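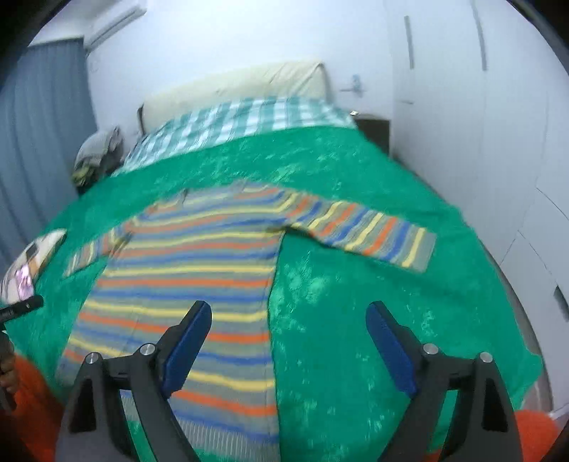
4. Strickpullover falten (Langarm)

Suchbegriff eingeben Suchen
Drucken | Per E-Mail senden

Gilt für Feinstrick und Grobstrick, Rundhals, mit Bündchen. Hemden und Blusen siehe Abschnitt 3. Kapuze: eigener Abschnitt, kommt noch.

4.1 Vorbereiten

1. Fläche frei räumen. Bett, großer Tisch, notfalls Teppich. Bett geht am besten, Überwurf vorher glatt ziehen. Plüschige Überwürfe halten den Pullover fest, auf glatten Decken rutscht er.

2. Pullover auf rechts drehen. Taschen gibt es selten, trotzdem kurz nachfühlen.

3. Auslegen, Vorderseite nach oben, Halsausschnitt zum Kopfende, Bündchen zum Fußende. Man steht am Fußende.

4. Ärmel schräg nach außen legen. Beide ganz ausstreichen, auch den Stoff unter der Achsel. Dort bleibt sonst gern eine Falte stehen.

5. Saum gerade zupfen. Nicht am Rippbund ziehen! Rippen leiern aus.

Hinweis: Querstreifen sind die beste Hilfe überhaupt. Bei einem grauen Pullover mit Streifen in Gelb, Orangerot und Blau sieht man sofort, ob er schief liegt. Streifen am Körper gerade = Pullover gerade. Bei Uni-Pullovern an der Seitennaht orientieren.

VORSICHT: Feuchte Wolle nie falten. Im Zweifel über Nacht liegen lassen, flach, nicht auf der Heizung.

4.2 Falten, Grundform

1. Pullover wenden, Rücken oben. Streifen nochmal prüfen, verrutscht beim Wenden fast immer.

2. Rechte Seite zur Mitte schlagen. Faltkante läuft von der Schultermitte senkrecht zum Saum.

3. Ärmel zurückklappen, parallel zur Kante nach unten legen. Manschette darf nicht über den Saum hinausstehen. Steht sie über, Ärmel einmal umknicken.

4. Linke Seite genauso. Die Ärmel sollen nebeneinander liegen, übereinander gibt es einen Wulst.

5. Saum hochschlagen bis zur Mitte. Dann nochmal, bis knapp unter den Kragen.

6. Umdrehen. Vorderseite ist jetzt oben, Kanten mit der flachen Hand nachstreichen. Kein Bügeleisen.

Hinweis: Wer mit Faltbrett arbeitet (Zolliseo, Größe M): Brett nach Schritt 1 mittig auflegen, obere Kante an den Kragen. Nach Schritt 4 rausziehen. Vergisst man leicht, dann steckt es im Paket.

4.3 Variante für die Schublade (stehend)

1. Grundform bis Schritt 4.

2. Vom Saum her in 3 gleiche Teile falten, statt zweimal hochschlagen.

3. Hochkant in die Schublade, Faltkante nach oben. Bei Jonari-Einsätzen passen 4 Pullover in ein Fach, Grobstrick weniger. Nicht quetschen.

4. Gestreifte so stellen, dass man die Streifen an der Kante erkennt. Spart das Wühlen.

VORSICHT: Schwere Strickpullover nie auf Bügel. Schultern beulen aus und das geht nur schwer wieder raus. Wer unbedingt hängen muss: längs halbieren, über den Steg legen.

4.4 Sommerlager

Ab Juli spätestens weg mit den Wintersachen. Vorher waschen oder wenigstens gründlich lüften, Motten gehen auf getragene Wolle.

1. Grundform falten, Seidenpapier zwischen die Lagen wenn vorhanden. Zeitungspapier färbt ab.

2. In die Urkurico-Box legen, schwere Teile unten. Helle Sachen nicht direkt neben neue dunkle.

3. Zedernholz oder Lavendel dazu, in ein Säckchen, nicht lose auf die Wolle.

4. Deckel zu, beschriften. Inhalt und Größe reichen.

Hinweis: Vakuumbeutel nur für Kunstfaser. Wolle mag das nicht, kommt platt wieder raus und braucht Tage bis sie sich erhohlt.

4.5 Wenn was nicht klappt

Paket wird schief: Streifen bzw. Seitennaht lagen schon beim Auslegen schräg. Zurück zu 4.1, Schritt 3.

Paket zu dick in der Mitte: Ärmel liegen übereinander. Siehe 4.2, Schritt 4.

Fussel vom Überwurf am Strick: vor allem bei neuen Plüschdecken. Laken drunter, Fusselrolle nur sanft, immer in eine Richtung.

Kragen knickt ab: letzter Schlag zu hoch. Muss unter dem Kragen enden, nicht drauf.

Text: Corey Halliday. Durchgesehen von Sipho Zwane, Stand Dienstag, 28. Januar 2020. Weiter mit Abschnitt 5, Hosen und Röcke.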